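Preparing Printed Character Cotton for Cutting: Preshrinking, Squaring and Planning the Print

Last updated May 6, 2023

This page covers the preparation of printed novelty fabric before it is cut for pillow covers, simple bags, curtains or dust covers. It applies to woven cotton and cotton blends with a large repeating print. Knits and fleece behave differently and are covered on their own page.

Novelty prints need more preparation than solids. The motifs are large, they often face in several directions, and the print is not always aligned with the weave. A panel can be cut perfectly on grain and still look crooked, or cut to the print and hang badly after the first wash. The steps below deal with both problems before scissors are involved.

What you need

Steam iron and a firm pressing surface
Clear acrylic ruler, 24 inches or longer
Fabric shears or a rotary cutter and mat
Removable marking pen, tested on a scrap
Glass-head pins or fabric clips
Pattern paper or plain newsprint
Matching thread for overcasting the raw edges

The Gavora cutting mat used for this tutorial has a 1-inch grid. Any mat will do if the grid is accurate. Check it against a steel ruler in both directions; mats that have been stored rolled or near a heater can be off by enough to matter over a long cut.

Step 1. Finish the raw edges

Run a zigzag or overlock stitch along each cut edge before washing. Set the zigzag to a width of 4 mm and a moderate length. Selvages can be left as they are. If an edge has already started to fray, trim the loose threads flush first. Do not pull them. A pulled thread can draw a line across the width of the fabric, and the line will show through light areas of the print.

Step 2. Wash and dry

Wash the fabric the way the finished item will be washed. For a pillow cover this normally means a warm cycle and a tumble dryer on medium. Turn the fabric so the print is on the inside and fasten it loosely with two or three safety pins near the corners. Wash dark and light prints separately the first time.

To measure shrinkage, mark two points 30 inches apart along the lengthwise grain and two more across the width. Measure again after drying. Write both numbers on a slip of paper and pin it to the selvage. Shrinkage is usually greater lengthwise, so do not assume one figure covers both directions.

Remove the fabric while it is slightly damp. Fabric left to cool in a heap sets hard creases, and these take a lot of steam to remove from a pale background.

Step 3. Press

Press from the wrong side. Pigment prints can soften under direct heat, and a hot soleplate will pick up color from solid dark areas and transfer it to the background. If you must press from the right side, use a cotton press cloth.

Lift and lower the iron instead of sliding it. Sliding stretches the fabric on the bias and bends the rows of print. Work from the center outward, then let each section cool flat before moving it.

Step 4. Find the grain and square the end

Snip into the selvage near one end and pull a single crosswise thread gently until a faint line appears. Cut along this line. On a tight weave the thread may break; pick up the next one and continue. Fold the fabric selvage to selvage. If the cut ends do not meet, pull the fabric diagonally from the short corners, refold, and check again.

Printed fabric may now show that the pattern drifts from the grain. Measure from the squared end to the same point on two identical motifs, one near each selvage. A difference of up to 1/4 inch can be ignored on a pillow cover. For a larger difference, choose between the two: follow the grain for anything that hangs, follow the print for anything stuffed or framed.

Step 5. Map the repeat

Spread the fabric right side up. Pick one distinctive motif and find the next identical one, first down the length and then across the width. These two distances are the vertical and horizontal repeat. Record them.

Next, decide whether the print is one-way or tossed. In a one-way print every figure stands upright in the same direction. In a tossed print they are turned at various angles. Lettering is the quickest check. Where the words run at a slant, hold the fabric at arm's length and look at which way they read. A tossed print with readable lettering should still be treated as one-way, or some panels will have words upside down.

Step 6. Drape before you mark

Lay the fabric over an object close to the finished size and stand back. Flat on a table, every motif gets equal attention. Over an edge, the middle motif dominates and those near the fold drop out of view. Shift the cloth until the figure you want is centered, and mark its midpoint with a pin. On a Kuromi print, for example, center on a full figure and let the smaller hearts and lettering fall where they will. 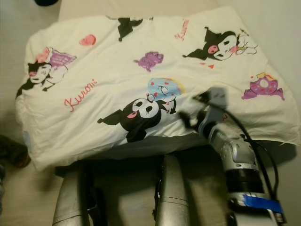

Step 7. Make a window template

Cut a rectangle from pattern paper the size of the finished panel, without seam allowance. Discard the rectangle and keep the surrounding sheet. Move this window over the fabric until the motifs inside it are placed as intended, checking that no face is cut by the opening. Mark the four corners, remove the paper, and add the seam allowance outside the marks with the ruler.

Step 8. Cut

Cut the front panel first, in a single layer. Folded cutting saves time on solids but hides the print on the lower layer. Use the front as a guide for the back if the motifs are to match at a seam, and cut less visible parts from what remains.

Storage

Roll leftover fabric on a tube with the print inward. Pin the shrinkage slip and repeat measurements to the outside.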